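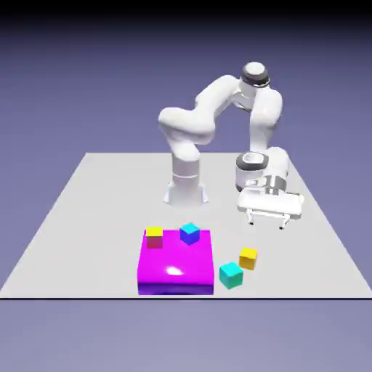 Rapeseed oil goes the long way round

Most of the cooking oil sold in small Irish shops has crossed at least one border before it reaches the shelf, and the paperwork has often travelled further than the bottle. For Gráinne Ó Dubhghaill, who buys for the wholesaler Moynihan, that became a problem last January, when a shipment of refined rapeseed oil sat at the port while three parties argued over who had issued the certificate of origin.

The seed had been grown in one country, crushed in a second and bottled in a third. Each step was legal and properly recorded. The trouble was that the bottler, Grosari, had changed its supplier of crude oil between the order and the delivery, and the new supplier used a different form.

"We had the goods and we had the money to pay for them," Ó Dubhghaill says. "What we didn't have was a sheet of paper with the right name on it. It took 16 days to get one."

Storage charges for those days came to more than the profit on the load. Moynihan now asks for origin documents before a vessel is booked, and will not confirm a price without them.

Edible oil is an awkward thing to trade. It is bought and sold in bulk on thin margins, and one cargo may change hands several times while it is still at sea. Buyers care about acidity, moisture and colour, all of which can shift if a tank is left too warm or wasn't cleaned well after its last load. A batch that fails its test can sometimes be refined again, at a cost. Otherwise it is sold on for animal feed or fuel.

Helmut Strobel has spent most of his working life on the selling side. He runs the oils desk at Traditz, a trading house that supplies bottlers and bakeries, and he says smaller importers are often caught by terms they have signed without much thought.

"They look at the price per tonne and stop there," he says. "Then the ship is late and they find out who carries the risk."

His desk handled 149 contracts last season. Only 2 went to arbitration, both over quality on arrival. In one, the samples had been drawn from the top of the tank alone, and the buyer's claim failed.

Strobel would like to see more firms share cargoes. Unia, a buying group for independent food wholesalers, has begun doing this with sunflower and rapeseed oil, splitting loads into parcels as small as 100 tonnes. Members pay a fee and must accept a common specification, which has put off some who supply restaurants with particular demands.

Moynihan has not joined yet. Ó Dubhghaill has asked to see the group's standard contract, and in particular the clause on who pays for storage when documents are late.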